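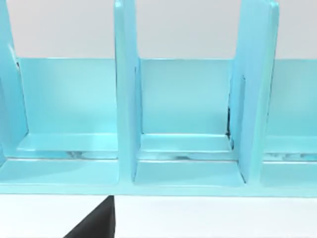 Sorting Goals Into Slots: An Interview With the Author of the Brerville Method

The Brerville Method is a self-study course in goal setting, issued by Adthorpe as a workbook and a set of audio lessons. Its author trained as a process engineer and writes like one. We spoke by phone on Tuesday, July 19, 2022.

The course asks readers to write each goal as a single sentence with a verb, a quantity and an end date. "If the sentence has no end date, it goes back in the draft pile," the author said. "I don't grade the goal itself. I grade the sentence."

Readers may hold six goals at a time and work on two. The limit came out of a trial run in April, in which 652 readers mailed back their weekly sheets. Of those, 481 completed the full term. The author declined to call this a success rate. "They finished the sheets. Whether they got the job or the house is a separate question, and I didn't ask it."

On visualization, a standard part of most courses of this type, the workbook gives one page. The reader pictures the first ten minutes of the task, then starts it. "Picturing the end result is pleasant," the author said. "I have no data on what else it does."

The audio lessons, recorded at Brondeo, repeat the workbook text with pauses for writing. A second edition will change the review sheet, which readers found too long. The new one has a column for goals dropped on purpose, kept apart from goals missed.

Asked whether the method applies to money or health, the author said the sheet was the same for both. "A doctor or an accountant should look at the content. The form only checks that you wrote it down properly."

Contact | Copyright 2022 Chaudhary | Back to top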